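제4장 도마와 그 밖의 평평한 것들

학습 목표
도마를 용도별로 나누어 쓰는 까닭을 설명할 수 있다.
세척과 소독의 차이를 구별하고 올바른 순서로 실시할 수 있다.
도마를 버려야 할 때를 판단할 수 있다.

주방에서 가장 많이 얻어맞는 도구는 도마다. 칼은 갈아 주고 냄비는 광을 내 주지만, 도마는 온종일 칼을 받아 내고도 저녁이면 물 한 번 뒤집어쓴 채 싱크대 옆에 세워진다. 그러고는 다음 날 아침 다시 눕혀져 김치를 맞는다. 앞 장에서 칼을 다루는 데 26쪽을 썼으니, 이 장에서는 그 밑에 깔려 있던 물건에 지면을 조금 내주기로 한다.

어빌(Irville)의 조리 실습실에서는 학기 초마다 도마의 색을 정한다. 파란색 계열은 생선, 분홍색은 익힌 고기, 이런 식이다. 규칙은 벽에 붙어 있고 모두가 읽었으며, 둘째 주쯤 되면 분홍 도마 위에서 양파가 발견된다. 색 구분은 도마에게 하는 약속이 아니므로 도마가 대신 지켜 주지는 않는다. 실습실마다 색의 뜻이 다르다는 점도 기억해 두자. 다른 곳에서 배운 색을 그대로 들고 오면 사고가 난다.

닦는 일은 더 단순해 보이고, 그래서 더 자주 틀린다. 한 손으로 손잡이 쪽을 눌러 도마를 고정하고 다른 손에 스펀지를 쥔다. 가운데는 누구나 닦는다. 문제는 가장자리를 따라 난 홈이다. 육즙을 받으라고 파 놓은 자리인데, 받은 것을 돌려주는 데에는 인색하다. 스펀지 모서리를 홈에 밀어 넣고 한 바퀴를 온전히 돈 다음, 손잡이 구멍 안쪽까지 훑는다.

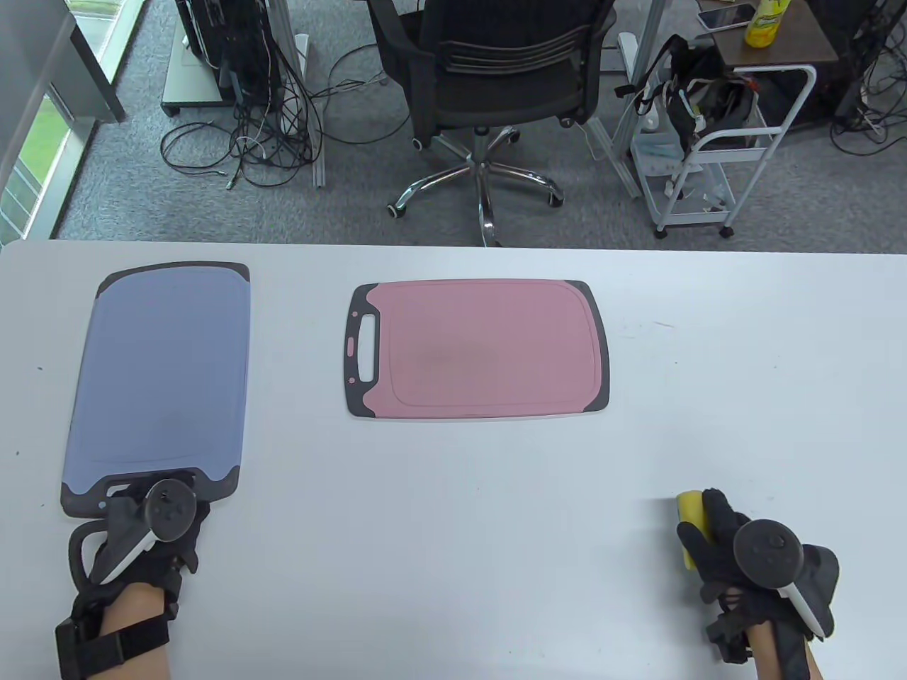 신이 룽(Xinyi Long)은 초판을 읽고 홈 이야기가 너무 길다는 의견을 보내왔는데, 자기라면 차라리 홈 없는 도마를 사고 행주를 한 장 더 깔겠으며, 도마를 닦는 동안 밑에 깔린 작업대는 왜 아무도 걱정하지 않느냐고 했다. 뒷부분은 옳은 지적이어서 이번 판에 4.3절을 새로 넣었다. 앞부분에 대해서는 수박을 썰어 보시라는 답장을 드렸다.

순서는 이렇다. 먼저 찌꺼기를 긁어내고 세제로 닦은 뒤 헹군다. 소독은 그다음이다. 기름기가 남은 도마에 소독액부터 뿌리는 학생이 해마다 있는데, 소독액은 성실하게 기름을 소독할 뿐이다. 마지막으로 세워서 말린다. 눕혀 두면 바닥에 닿은 면은 다음 수업까지 축축하다.

얼룩에 대해서도 한마디 해 두어야겠다. 플라스틱 도마에 밴 거무스름한 자국은 색소일 수도 있고 칼자국에 낀 때일 수도 있다. 닦아서 옅어지면 더 닦는다. 아무리 닦아도 그대로이고 손톱이 걸릴 만큼 칼자국이 깊다면 보내 줄 때가 되었다. 정든 도마라는 항변은 위생 점검표에 적을 칸이 없다.

준비 활동
실습실의 도마를 하나 골라 앞뒤를 살피고, 홈과 손잡이 둘레의 상태를 12줄 이내로 적는다. 깨끗하다고만 쓴 보고서는 돌려보낸다.

4.1 도마의 재질
나무와 플라스틱의 논쟁은 오래되었고 양쪽 모두 목소리가 크다. 이 절에서는 편을 들기 전에 두 재질이 물을 어떻게 대하는지부터 살펴본다.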